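ok quick thread on the Gritbridge print fair since my inbox is full of it. typing this on the train so bear with me

1/ yes it's on again in October. same building, the old Zorko hall behind the tram stop. upstairs this time, not the basement. lift works, I checked

2/ 29 artists confirmed. mostly etching and lino, a few risograph people, one guy who only prints on used envelopes. list goes up when Sekar Harahap sends me the last two bios (Sekar. please)

3/ entry is free. the preview evening isn't, that's a ticket. preview starts 6pm, doors for everybody else are 10 the next morning

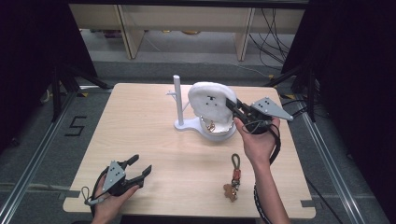
MEMBERS + FRIENDS

4/ if you're a Friend of Girari you already have a preview ticket. It's in your email, subject line "your fair pass". check spam. half of you wrote me last year and it was in spam

5/ new Friends can join at the desk that night, card only. you get the pass, the tote, and the studio visits in spring. the tote is the green one again. I know. we had boxes left over

6/ the studio visits are the good part imo. small groups, you go see where people work, ask dumb questions, somebody makes tea. last spring we did Petchrat's place and I came home with ink on my good coat and two monoprints I had no wall for

7/ Notburga Reisinger is giving the talk on the preview night. Paper, mostly. How she picks it, why she went back to cotton rag after years on the thin japanese stuff. She brings samples and you can handle them, wash your hands first pls

8/ talk is in the side room, seats are first come. if you need a chair held for you for any reason, message me before the night, don't need to say why

9/ ok prices. people always ask. cheapest last time was a postcard sized lino, the most expensive had a frame and a waiting list. bring cash for the small tables, a couple of artists don't take cards and the nearest machine is a walk

10/ we got more than 200 submissions for this one. Reading them took forever. if you didn't get in it really does not mean the work was bad, there's only so much wall. apply again, lots of this years people got a no first time
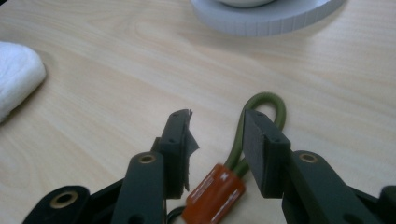 can I put a print on hold and come back for it?
Till closing the same day. Leave your name at the artist's table and they'll put a dot on it. If you're not back by closing it goes up for sale again in the morning, and we can't ship holds.

11/ framing: we don't do it at the fair anymore. too slow, too much glass. there's a sheet at the desk with three framers who are nice to paper. get the flat card sleeve if you're going home by bus, costs next to nothing and saves the corners

12/ kids welcome both days. there's a stamp carving table near the stairs, soft rubber, an adult has to stay with them. bring an old shirt

13/ still short two pairs of hands for set up the day before. it's carrying panels and finding the tape. lunch included, and you see everything before it's hung. dm me

14/ someone asked about the catalog, we printed 151 last time (don't ask, the printer had a bit of stock left over) and they were gone by lunch. printing more this year. no you can't reserve one, sorry

15/ bus 2 stops right outside, tram is a few minutes walk round the back. bike racks in the yard. parking is bad so dont

16/ think thats it. will add the artist list under this post when its done. my stop, gotta go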